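Paid demonstrators wanted – teach our robots with your own hands

Clornent is looking for people in and near Binstead to show robots how everyday jobs are done. You hold a gripper in each hand, pick things up, sort them, put them away, and the recordings become training material for our robot arms. No technical background needed, just patience and steady hands!

Our current set is small, fiddly things: jewelry, cords, buttons. It's surprisingly absorbing work – most people want another go.

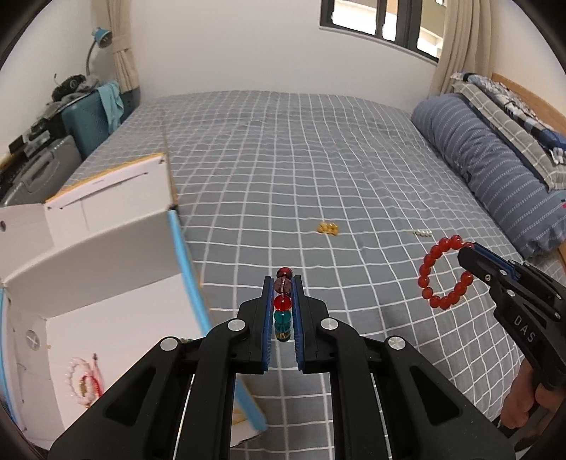
Beaded bracelets, one in each gripper, with the box open on the bed.

You'd record 40 short demonstrations per session, at home or in our Vallgate studio, and we have more than 300 sessions to fill. Training takes one morning and is paid like any other session. Left-handers very welcome.

You should be 18 or over and comfortable using both hands for an hour or two, with breaks.

Next training day is Saturday at 10 a.m. To sign up, ask for Safta Matei or Darius Stoica at the Vallgate front desk.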